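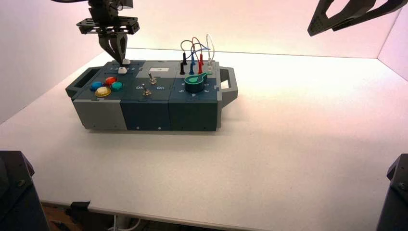
Page last changed: February

Section 4. Setting Up the Panel Check at a Two-Arm Station

4.1 Purpose and scope

This section applies to all Kisison stations at the Etthorpe site where panel checks formerly done by hand are now carried out by the arms. It covers preparation of the station, the first run of a shift, and the duties of the station attendant. Wiring and arm replacement are covered in Section 7 and are reserved for maintenance staff.

Employees who worked at the hand-check benches before the changeover keep their grade and their shift pattern. Their work now consists of preparing the board, watching the run, judging doubtful results and signing the record. An arm does not pass or fail a board. The attendant does.

4.2 Before you begin

You must hold a current attendant card for the station. Cards are issued by Nayeli Huerta in the training office after 3 supervised shifts. Attendants who have been away from the station for more than 15 working days must repeat one supervised shift.

Have the following at hand:
Station key
Run sheet for the board type
Dry lint-free cloth
Spare probe leads, one set

4.3 Placing the board

1. Turn the station key to HOLD. Wait until both arm status lights on the Sultus cabinet are amber.
2. Wipe the tabletop. Grit under the board will tilt it, and the arms will then miss the smaller controls.
3. Carry the board by its two end handles. Do not lift it by the switches, the knob or the probe leads.
4. Set the board down with the push buttons on the left and the rotary knob on the right, as viewed from the attendant's side.
5. Confirm that all four probes are fully seated in their sockets. Leads should loop up and behind the board, clear of the buttons and switches.
6. Set the switches and the knob to the starting positions given on the run sheet.
7. Step back behind the floor line and turn the key to READY.

CAUTION: Never reach between the arms while the key is at READY or RUN. If a lead slips or a cap comes loose, return the key to HOLD first. This applies equally to supervisors and visitors.

Note: Long sleeves and lanyards must be secured before step 3. Lanyards may be left on the hooks beside the cabinet.

4.4 Slider check

The slider check has the lowest tolerance for a badly placed board and is therefore run first. Faults at this stage are most often corrected by repeating 4.3 from step 4.

1. Select SLIDERS on the cabinet screen and enter your card number.
2. Turn the key to RUN.
3. Watch the approach. The fingers should come up to the slider squarely and without touching the panel face. 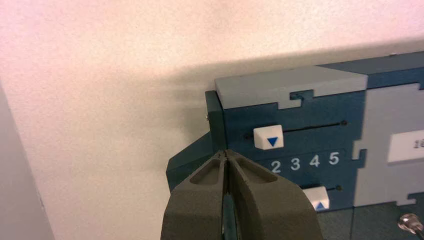
4. When the arm has withdrawn, compare the position of each slider with the value on the run sheet. Read the numerals from directly in front of the panel; a reading taken from the side may be one mark out.
5. Enter the readings yourself. Do not copy the values shown on the cabinet screen, as these are the commanded positions and may differ from the actual ones.
6. If a reading differs, press REPEAT once. If it differs again, set the board aside with a yellow tag and record fault code 11.

CAUTION: Do not nudge a slider by hand to bring it to the expected value. A corrected reading hides wear in the track and must be treated as a false record.

4.5 Pace of work and breaks

The cabinet shows a run time for each board. This figure is used for maintenance planning only. Under the agreement reached with employee representatives at Etthorpe, it may not be used to compare attendants or to set individual targets. Questions should be addressed to Anatole Marty in employee relations.

Watching a run is tiring in a different way from bench work. Attendants change places with the tagging desk every two hours. The station may be left at HOLD during a break, but the key must be removed and kept by the attendant.

4.6 Handover

1. Finish or stop the current run and turn the key to HOLD.
2. List any yellow-tagged boards on the shift sheet.
3. Tell the incoming attendant about any repeated faults, including those that cleared.
4. Hand over the key in person. Both attendants sign.

Signed sheets go to Tsutomu Kikuchi, who reviews repeated faults every Tuesday with the maintenance lead. Proposed changes to this section may be written on the back of the shift sheet.

Continue to Section 5, Switch, Button and Knob Checks.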